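Last real edit: 2021-03-21. Small typo fixes after that don't count.

# foam-shapes-notes

Hi! I keep this folder for the foam block sets I put together, and for the color-and-shape sorting games that go with them. It started as one text file on my laptop called `blocks.txt`, and then Mahnaz Tehrani asked me for a copy, and then her sister's preschool in Larolberg asked, and at that point I figured I should write the thing up so I could stop retyping it in emails.

So: what's in here is a list of sorting activities, my notes on what kinds of foam hold up, a bit on storage, and a spreadsheet where I log what I've tried. It's a hobby project. I have a day job that has nothing to do with blocks.

## What's in the folder

```
activities/ one short file per game
materials/ notes on foam, boards, glue, marker pens
log.csv every session I remembered to write down
labels.pdf bin labels, print at full size
CHANGES.md very incomplete, sorry
```

`log.csv` has 375 rows as of this edit. The columns are:

| column | what goes in it |
|---|---|
| `game` | file name from `activities/`, no extension |
| `set` | `zakulstead` or `masholm` (see below) |
| `sorted_by` | `color`, `shape`, `both`, `free` |
| `surface` | `wood`, `mat`, `tray`, `floor` |
| `minutes` | rounded to the nearest five |
| `notes` | whatever I felt like typing |

The `free` value means no rule was given. Those are my favorite rows to reread, because the notes get long and strange. Blank cells in `minutes` mean I forgot to look at the clock, so please don't turn them into zeros (I did that once and my averages were a mess for months).

## The two sets

**Zakulstead set.** The older one, named after the town where I bought most of it at a school clearance sale. Bright foam, a bit dinged up at the corners. I don't lend this one out anymore.

**Masholm set.** Babak Rezaei cut these for me from sheet foam over the winter, finishing in December. Denser foam, crisper edges, and the stars came out so much nicer than I expected! He says the stars were also the reason he'll never do it again.

Both sets stick to a few plain colors and a few plain shapes. I went through a phase of adding ovals and half-moons and something Babak called "the bean," and every single game got worse. People spent the whole time arguing over what to call the pieces — fun for one evening, useless for sorting.

## Laying out a board

For most games I put out a small number of blocks with plenty of bare board between the groups. Color pairs are my go-to opening. Two blocks of one color, touching, with different shapes, and then a gap, and then the next color. It sets up a nice tension right away, since somebody who sorts by color will want to leave a pair like that alone and somebody who sorts by shape will want to break it up.
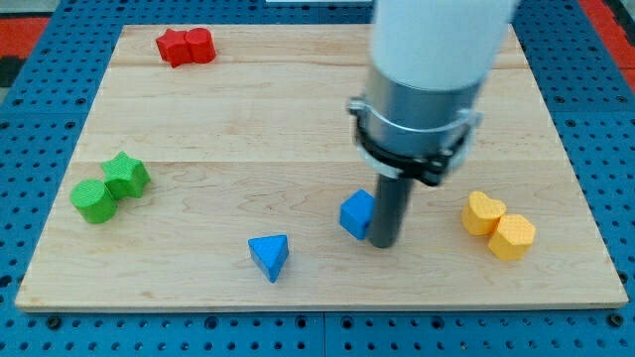 **Do the two blocks in a color pair have to touch?**

They don't have to, but I'd keep them close enough that the pair reads as one group from across the table. Up to a finger's width of gap has been fine for me. Any wider and people start treating them as two singles, and you'll see a lot more shape sorting in the results.

Stars and cylinders make a good pair, and so do cubes and triangular prisms. I try to stand the stars up sometimes and lay them flat other times, and I write down which. A standing star gets picked up first way more often than a flat one, at least at my table.

## Surfaces

I like wood best. A pale board with quiet grain lets every color show, and foam doesn't skate around on it the way it does on a glossy tray. Felt mats grip even better but they shed, and then your blocks are hairy forever. If you do use a mat, the lint roller goes in the same bin as the blocks. Learn from me.

The floor is okay for big groups. Expect to lose a block under something.

## Foam, very briefly

- Soft craft foam: cheap, cuts with scissors, and the cubes lean after a while.
- Dense sheet foam: what Babak used. Needs a proper knife and patience. Cylinders are hard to get even.
- Foam with a pebbly skin: my favorite to hold. It does collect grime, so wipe it with a barely damp cloth and let it air out overnight.

Please don't put any of it in the dishwasher. `materials/mistakes.md` has the full story.

I buy offcuts from Rahimi, a little upholstery supply place near Mahnaz's work. They sell by the bag, and you get whatever colors you get. I went three bags in a row without a decent blue.

## Adding your own rows

Yes please! Copy the header from `log.csv`, make your own file, and send it over. I'll merge it by hand. A few requests:

1. Use the same column names, all lowercase.
2. Keep `notes` under 500 characters or my spreadsheet program gets cranky.
3. No kids' names or birthdays in the notes. "Older kid" or "younger kid" is plenty.
4. If you made up a game, include the rules, even if they're one sentence.

If you've got a set with totally different shapes, give it its own name in the `set` column and tell me a little about it in your email.

## Known problems

- Some early rows say `table` under `surface`. It might mean wood. It might mean a tablecloth. I've left them alone.
- `labels.pdf` still has a label for the bean.
- The `both` value got used loosely at first, and I only settled on "by color, then by shape inside each color" partway through.
- Mahnaz's rows round minutes to the nearest ten. I haven't fixed it and probably won't.

## Using this stuff

Print it, change it, use it in a classroom, whatever you like. If you write it up somewhere, a mention of the folder name would be nice, and I'd love to read what you did with it.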